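joncombe-paint-names

README

G'day! This is my list of house paint colour names, typed up from old fan decks and tins that people have been kind enough to lend me. There are 441 names in it so far, one per row, and I add more whenever I get a free arvo.

Columns are name, maker, finish, family and notes. Family is my own call (is Wattle Dust a yellow or a brown? I went with yellow, argue with me if you like). Finish is blank for 80 rows where the label had worn off.

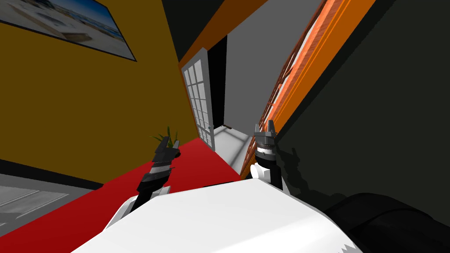
Most of the Levier names came from Svatopluk Zelenák, who lent me two full decks, and the Danko ones are from Florêncio Louro's shed. Nothing later than 2000 is in here yet. I've kept the makers' spelling, so you'll get both grey and gray, sorry!

Known problems: 10 names turn up twice under different makers, and I've left them both in. No hex codes either, my scanner's hopeless with reds.

Use it for whatever you want. Corrections welcome, just open an issue and tell me which tin you've got.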